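Ticket: table box reports full, will not accept items
Product: Cilard household inventory, shared account
Opened by: Juwita Majimbun
Assigned to: Cledwyn Gethin
Opened: 12/16/25
Priority: normal
Status: closed, one follow-up open

Initial report (Juwita Majimbun)

We keep the small stuff from the dining table in one shallow box, a Momholm with a white bottom and a mint-green rim. In Cilard it is set up as a container called "Table box" under the location "Dining table". Since I edited the list last night the container shows as full. Any item I try to put in it is rejected with "Container at limit, choose another location". The box is empty. Everything is out on the tablecloth next to it.

Steps I took:
1. Opened Table box, selected all, tapped Move, chose Dining table.
2. Deleted a few things we had used up.
3. Tried to add a sponge back to the box. Rejected.
4. Signed out and in. Same message.

Item list on my phone shows nothing in the box. The limit warning stays.

Reply (Cledwyn Gethin)

Please send the following:
– app version and device
– the limit set on the container (Container > Edit > Limit)
– whether anyone else on the account has edited the same container
– the count shown in brackets after the container name in the web view, which is calculated separately from the one on the phone

Please do not delete the container yet. Deleting it also removes the history, and I need the history to see where the count comes from.

Reply (Juwita Majimbun)

Phone, current version from the store. Limit is 31. The web view shows "Table box (31)" and then an empty list under it. Two of us use the account, me and Huguette Delaunay. She says she also moved things out of the box last night, from the tablet, while the tablet was offline.

Also, the location Dining table now has some of our things in it and not others. The sponge is there. The face masks are not anywhere. Search finds "masks, blue" but with no location.

Reply (Cledwyn Gethin)

Thank you, that narrows it down. Two Move operations on the same items, one of them queued offline, look like the cause. I pulled the history for the container:

– 15 items moved by phone, location set to Dining table
– 16 items moved by tablet, queued, location blank
– no decrement recorded on Table box for either batch

The tablet sent its batch with an older copy of the location list, from before you renamed "Kitchen table" to "Dining table". The old name no longer resolves, so those items were saved without a location. The count on the container is only reduced when both sides of a move are confirmed. The phone batch was held behind the tablet batch and was never confirmed either, even though the phone displayed it as done.

Please try this first:
1. Bring the tablet online and leave the app open until the sync icon stops.
2. On the web view, open Table box > Tools > Recount.
3. Tell me the number in brackets.

Reply (Juwita Majimbun)

Tablet synced. Recount ran and finished without an error. Still (31).

Internal note (Rocío Jara)

Reproduced on a test account with a renamed location and one offline device. Recount reads from the confirmed table only, so it will return the old number every time until the blank-location items are resolved. Known since the April release, listed under location renames. Recount should at least warn. Logged separately for the Villca build.

Reply (Cledwyn Gethin)

Recount will not clear this one. The items without a location have to be given one by hand. After that the held batch goes through and the count drops.

1. Web view > Search > filter "No location".
2. Select all > Move > Dining table.
3. Wait for the green check on the batch. Do not start another move before it appears.
4. Run Recount again.
5. Check the list for Dining table against what is physically on the table. Go by the table if the two disagree.

For step 5, work from the objects to the list and not the other way. Pick something up, find its line, put it down on the other side. If you have entries with similar names, now is the time to rename them. Your export has "bag", "bag small" and "small bag" as three separate lines, and I cannot tell from here whether those are three bags.

Reply (Juwita Majimbun)

Steps 1 to 4 done. Table box now shows (0) and I can add to it again.

Step 5 took a while. Corrections made:
– "masks, blue" renamed to "face masks, light blue", was blank, now on Dining table
– "bag" and "bag small" were the same thing, merged and renamed "bag, teal, shiny"
– "small bag" was the bright green package, renamed
– "bottle" renamed "white container, ribbed screw cap", because there was a second "bottle" line for something we threw out
– "pink thing" left as it is. We both know what it means
– sponge had two lines, one from each of us. Kept Huguette's
– purple packet with the cartoon character on it had no line at all, added

Nothing is back in the box yet. Before I load it, is it safe to move everything in one go, or should I do it in parts? 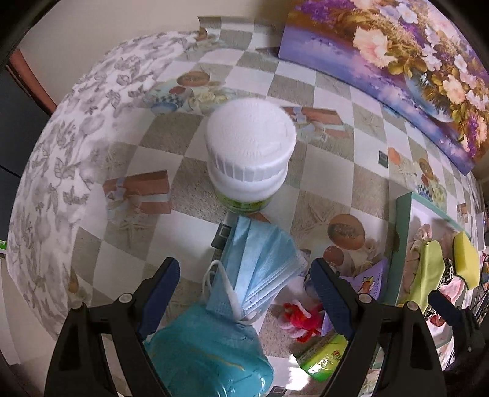
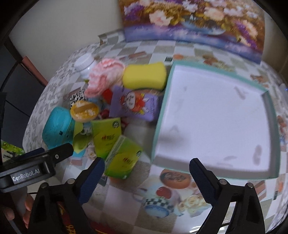

I would also like to know if the limit can be set by volume. The box is wide but shallow, and a limit by number of items does not say much when one item is a sponge and the next is a stack of masks.

Reply (Cledwyn Gethin)

One move is fine as long as it is made from one device with the other one online or signed out. The fault needs a queued batch to appear. A batch of your size goes through in a few seconds.

Limit by volume is not supported. Some users set the limit high and put the inside height of the box in the notes field, then look at it before adding anything tall. For a tray this shallow I would take the white container out of the box list altogether and leave it at Dining table permanently. It will need checking in and out every time otherwise.

Please also have Huguette open Settings > Locations on the tablet and confirm that "Kitchen table" is gone. If it is still listed, tap Refresh. A stale location list will produce the same fault at the next offline edit.

Reply (Huguette Delaunay)

It was still listed. Refreshed, gone now. I have also turned off "Allow offline moves" on the tablet. Is that setting per device or for the whole account?

Reply (Cledwyn Gethin)

Per device. The phone can still queue moves. With one device queuing and the other not, the conflict you had cannot occur.

Update (Juwita Majimbun)

Moved everything to Table box in one batch from the phone. Green check appeared, count on the phone and the web view is the same. White container left at Dining table as suggested. No objection to closing.

Resolution

Cause: offline move saved against a renamed location, blocking a later confirmed move.
Fix: locations assigned by hand, recount, location list refreshed on second device.
Follow-up: Recount to warn when items with no location exist. Owner Rocío Jara, reviewer Inès Hoarau. No target release set.
Help page "Renaming a location" to be amended: sync all devices before the rename. Text sent to Skornside for translation.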